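Who Gets to Say the Camp Is Closed?

By Nantana Wannasri

Saturday, October 1, 2022

My aunt Apinya lived in the same camp for most of my childhood, and when we talked on the phone she never called it a camp. She called it Tokdale, like it was any other town, and I grew up thinking it was one. It had a bakery! It had a street where everybody parked their motorbikes, and a man who fixed shoes, and a school with a bell that you could hear through the receiver if we called at the right hour.

So I got a little heated last week when I read that the Tokdale settlement is now "substantially resolved." Those were the words in the joint statement. The two governments have agreed on a list, the people on the list will be taken back across the river in October, and everybody else is invited to "explore local options." I've read that phrase maybe ten times and I still have no idea what a local option is when you can't legally rent an apartment.

Let me back up. The families in Tokdale left the Menik valley after the citizenship law changed. Some were told their papers were no good. Some never had papers, because their grandparents didn't need any to grow rice. They walked out over one bad winter, and they've been waiting on the other side ever since, while ministers came and went and had their pictures taken shaking hands.

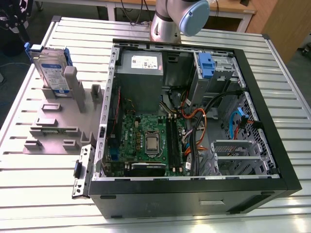

4 min read

The new deal sorts them into categories. If you can show a land receipt and a tax receipt from before the law, you can go home. If you have one of the two, you can apply. If you have neither, you're out of luck, and the statement is very polite about it. Kamonchanok Boonchu, who taught at the camp school and now lives two blocks from me, went through the rules with me at her kitchen table. Her mother is in the first group. Her father is in the third. They've been married longer than I've been alive.

"They want my mother to go home and leave him at the gate," she said, and then she got up and made more tea, and we didn't talk about it for a while.

I know what people will say, because my friend Rungnapa has already said it to me, twice. Some return is better than none. Hold out for a perfect deal and you get another lost decade. She's smart and she has worked on this stuff for years, and I don't think she's being cold. If 100 families can sleep in their own valley this winter, who am I to complain from my couch?

But here's where I get stuck. Every partial deal in this story has been sold as a first step, and I can't find the second one. There was the verification round at Grumgate, where officials interviewed families for 6 weeks – remember that? – and then went home with the files. There was the pilot return after that. Some of the families who took part were put up in a barracks on the edge of the valley, because other people had been moved onto their farms. I'd like to hear about those farms before anybody books more buses. The joint statement doesn't mention them.

And the appeal period is 90 days. That sounds fine until you remember that the land office with the old records is on the other side of a border these folks aren't allowed to cross. You can ask for a copy by mail. My aunt did that once. She got back a letter asking her to come in person.

What would I want instead? I'd start with households. If one person in a family qualifies, the whole family goes, no splitting up husbands and wives over a tax receipt. Then I'd let neighbors vouch for each other, which is how land worked in Menik in the first place. Ask the old folks who lived by the bridge and they'll tell you, field by field, and they'll argue about it too, but they'll get there. And I'd want somebody from outside both governments in the room, with the right to read the files.

I'd also stop closing things down early. The clinic at Tokdale has already cut its hours to 4 mornings a week, even though almost 90 percent of the people there haven't been cleared to go anywhere. You can call that planning if you like. To me it looks like a shove.

Tassanee Chantharasri wrote a column last month saying those of us in the diaspora are too sentimental about return, that the young people in the camp want work permits and a phone plan more than they want a rice field. She may be right about plenty of them. My cousin would take a work permit tomorrow and never look back. Fine, give him one! Let him choose. What bugs me is a deal that picks for him and then calls it resolved.

My aunt made it out to a third country in the end, and she's doing okay. She watches the news from Menik every night with the sound up too loud. When I read her the statement over the phone she asked me who had signed it, and I told her, and she wanted to know if either of them had ever been to Tokdale. I said I'd look it up. I did, and I couldn't find a single visit by either one.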